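Household Tips: Bedding and Hand-Held Grippers

Guidance for bench staff and home testers at the Clivinham site

This page collects practical advice for testers who compare gripper tools on everyday bedding. It applies to the Sadon and Awad finger sets and replaces the October notes. Questions should be directed to Karim Geagea.

Preparing the bed

Remove heavy blankets before the first trial and leave one duvet over a fitted sheet. A fitted sheet that is pulled tight at all four corners stays in place when the duvet is dragged across it. Loose sheets tend to travel with the cover, and the tester then records a poor grip where the sheet was at fault.

Keep the same duvet for both finger sets. Changing the cover partway through makes the two sets of results impossible to compare.

Checking the finger pads

Wipe rubber pads with a damp cloth and let them dry fully. Lint builds up quickly on cotton and more slowly on glossy covers, but it reduces grip on both. Replace any pad with a rounded or torn tip. In the last comparison, 84 of 1,118 trials were set aside for worn pads.

Route the cable away from the hand before starting. A cable that catches on the bed frame pulls the tool sideways at the moment of closing.

Taking hold of the fabric

Approach from above with the jaws open and press lightly until the filling gives. Close slowly. The pads should gather a ridge between them — a flat surface offers nothing to hold. On slippery covers, take a deeper fold than seems necessary. 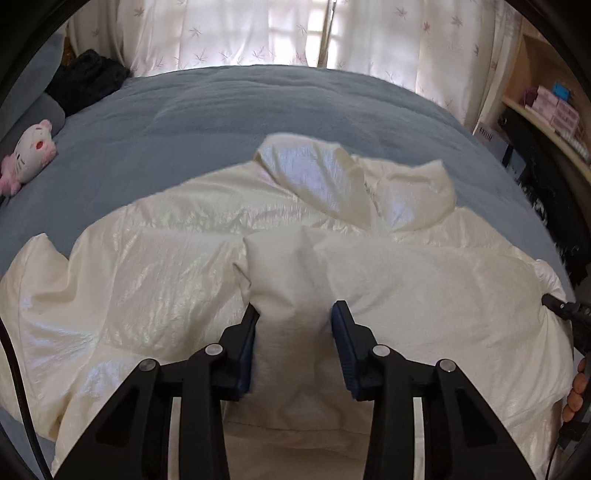 Comparing the two finger sets

Run the Sadon fingers first, then repeat the same folds with the Awad fingers. Ea Snorradóttir recommends alternating the order on the second day, as a duvet softens with handling. Log each attempt as held, slipped or missed. A fold that slides out during the lift is a slip, even when the jaws closed correctly.

Two-handed folds

Corners are best folded with a tool in each hand. Close both grippers before lifting, and move them at the same height. Testers working alone should begin at the foot of the bed.

After the session

Shake out the duvet and air it before the next tester begins. Return pads to the labeled tray and enter the trial sheet in the Suva log by 5 p.m.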